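Imprimer cet article — Envoyer par e-mail
Rechercher sur le site : mot-clé, auteur, numéro

Fiction

La donation

Le musée de Givport a l'honneur de porter à la connaissance du public que la maison dite Dumitrescu, sise au bout de la digue, lui a été promise par sa propriétaire. L'acte comprend le bâtiment, le jardin en terrasses, les maquettes de l'architecte, 256 dessins au crayon et une clause que le service juridique a relue à plusieurs reprises avant d'en admettre la validité.

Cette clause, la onzième, stipule que la maison continuera d'être habitée. Elle ne précise pas par qui.

La conservation a d'abord considéré qu'il s'agissait d'une formule. Les donateurs emploient volontiers de telles expressions, et l'usage veut qu'on les honore par l'installation d'un bouquet dans l'entrée. Le cabinet Brurnero, mandataire de la donatrice, a toutefois fait savoir par lettre recommandée que sa cliente entendait le verbe habiter dans son acception ordinaire. On devait y dormir, y prendre ses repas, y égarer ses clefs. À défaut, l'ensemble reviendrait à la fondation Caketti, établissement concurrent dont la direction avait déjà visité les lieux deux fois, un mètre ruban à la main.

Il fut donc décidé, en séance, que le musée désignerait un occupant. Le règlement intérieur ne prévoyant rien de semblable, on l'amenda. L'occupant serait un agent de l'établissement, choisi pour une durée d'un mois, dispensé de badge, tenu au silence sur l'état des canalisations. Le sort désigna la personne qui rédige les présentes.

Je pris possession de la maison en juillet. L'inventaire me fut remis contre signature : les murs de béton coffré, la baie coulissante longue comme un quai, l'escalier sans rampe que l'assureur avait demandé de condamner et que la donatrice avait interdit de toucher. J'avais pour instruction de consigner mes gestes dans un registre, afin que l'habitation fût opposable aux tiers. Le premier soir, j'écrivis que j'avais mangé une pêche. Le deuxième, je ne trouvai rien à écrire et j'inscrivis l'heure.

Les dessins étaient conservés dans un meuble bas, au fond de la pièce d'angle. J'étais autorisé à les consulter avec des gants. Ils représentaient tous la maison, vue du même point, depuis la digue, et tous différaient par un détail que je mis plusieurs soirées à comprendre : la lumière allumée n'était jamais à la même fenêtre. L'architecte n'avait pas étudié la façade. Il avait noté, nuit après nuit, où se tenait quelqu'un.

Je signalai cette observation à la conservation, qui en prit acte et me pria de ne pas interpréter les pièces du fonds.

À compter de ce jour, je changeai mes habitudes. Je portai ma lampe d'une chambre à l'autre en suivant l'ordre des dessins, tel que l'établissait le catalogue. La cuisine, puis le palier, puis la petite pièce au nord dont la porte ne fermait plus. J'y restais le temps de lire quelques pages. Dans le registre, je portais la mention « présence au nord », que le service juridique jugea excellente.

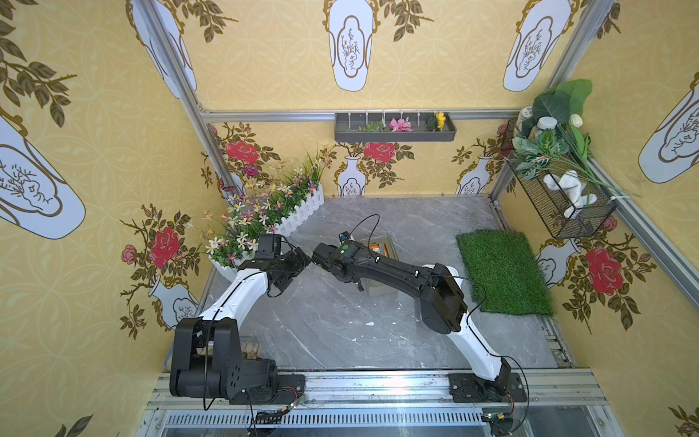

Motif de vases et de roses rouges, bras articulés sur rail d'aluminium.

Le mois touchait à sa fin lorsque j'aperçus la silhouette. Elle se tenait sur la digue, à l'endroit exact d'où les dessins avaient été pris, et ne bougeait pas. J'éteignis au palier, je rallumai au nord. Elle leva la tête. Je ne puis affirmer, dans un document destiné aux archives, qu'il s'agissait de la donatrice. La distance était de presque 2 000 pas, si l'on suit le chemin de la jetée, bien moindre à vol d'oiseau, et la brume montait du port.

Le lendemain, le cabinet Brurnero informa le musée que sa cliente renonçait à tout contrôle sur l'exécution de la onzième clause. Aucun motif n'était donné. La fondation Caketti fut avisée par copie et ne répondit pas.

L'acte définitif a été signé dans la salle des mariages de Givport. La maison Dumitrescu ouvrira au public selon un calendrier qui sera communiqué ultérieurement ; l'escalier demeurera en l'état. Les visiteurs sont informés que la petite pièce au nord ne figure pas au parcours. Elle est fermée le jour pour des raisons de service.

Mon affectation n'a pas été renouvelée par écrit. Elle n'a pas non plus été levée. Le registre en est à son deuxième volume, et le soir, quand les bureaux sont vides, je prends la lampe et le chemin de la digue. Je consigne l'heure d'arrivée, la pièce, le titre du livre. Hier, j'ai de nouveau inscrit une pêche — la dernière du compotier.

9 février 2020

Partager : 11 partages
2 commentaires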